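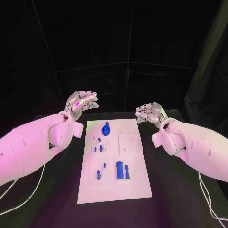
Mitcombe Robotics Club Releases Results of Two-Arm Board Assembly Project

MITCOMBE - The Mitcombe Robotics Club has completed the main test series of its student board assembly project and will publish the full set of recordings and part drawings in July. The project, run by undergraduate members under the name Pellow, measures how well a two-arm robot can place and remove parts on a flat task board under changing light.

Students ran 471 scored trials over one academic term. A further 235 trials were logged but not scored, as they were used to set grip force, arm speed and approach angle. Each scored trial began from a fixed starting pose with both hands raised over the far end of the board. Trials were stopped after 200 seconds if the sequence had not been completed.

The board is white and carries a set of plates, openings and marked outlines. The parts are blue and include pegs, cylinders, rectangular blocks and a round gear-like piece. Students drew the parts in the club's own design files and revised the tolerances twice before scoring began. The layout can be changed between trials, so that a sequence learned on one arrangement can be tested on another.
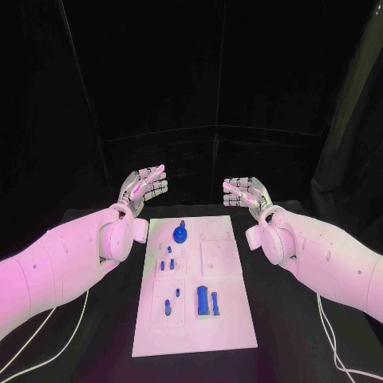 Lighting was treated as a separate variable. The team repeated each layout under neutral light and again under a strong magenta light, with the arm program left unchanged. The purpose was to find out how far the part detection software depended on color. In the first weeks the detector relied heavily on the contrast between blue parts and a white background, and its position estimates drifted when the light changed. The students retrained it with edge and outline data and repeated the affected trials.

"We wanted a number for the lighting effect before we tried to fix it," said Lorenz Riedl, student lead for the project. "The first set of magenta trials gave us that number. It was larger than we had planned for, and it moved the schedule by three weeks."

The work area is closed in at the back by black fabric on a frame. The club adopted this arrangement after early tests in an open room, where passing students and a window behind the table produced false detections. The table surface is also dark. Both measures were in place before the first scored trial and were kept for the full series.

Control software was written in three parts: detection, arm planning and hand control. Each part was assigned to a separate student group with its own test bench. The groups met once a week to merge their code. No change was accepted during a block of scored trials - a rule that was added after an unrecorded change to the wrist limits made one early block impossible to compare with the rest.

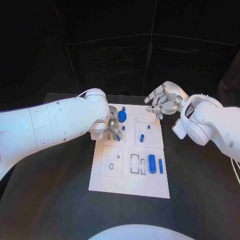 The small pegs proved harder than the large cylinders. A small peg leaves little room for error in the approach, and a finger that arrives slightly low will push the peg over before the grip closes. The hand control group responded with a slower final approach and a short pause above the part. The large cylinders tolerated faster movement but needed a wider hand opening, and this limited how close together the parts could be placed.

"Most of our lost time was in the last inch of travel," said Arif Amarasinghe, who led the hand control group. "The arms could reach the right place early in the term. Getting the fingers to close on a small part without touching the one beside it took the rest of it." 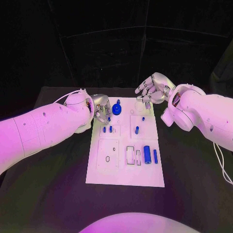
Both arms over the task board under magenta light, with blue pegs and cylinders standing on the board.

The July release will include joint position logs, part drawings, board layouts and the scoring sheet used by the student judges. Files from the unscored trials will be supplied in a separate folder and marked as such. The club asks teams that reuse the layouts to report the light setting along with their results.

The project was carried out on a budget of $4,000, covering board materials, replacement parts, lighting and storage. Funding was provided by the Khan student project grant.

A second series is planned for the next academic year. It will add layouts in which both hands must work on the same part, and a timed round open to other student clubs. Entry rules will be issued with the July files.

Teams that wish to receive the release may write to the Mitcombe Robotics Club, Pellow project desk.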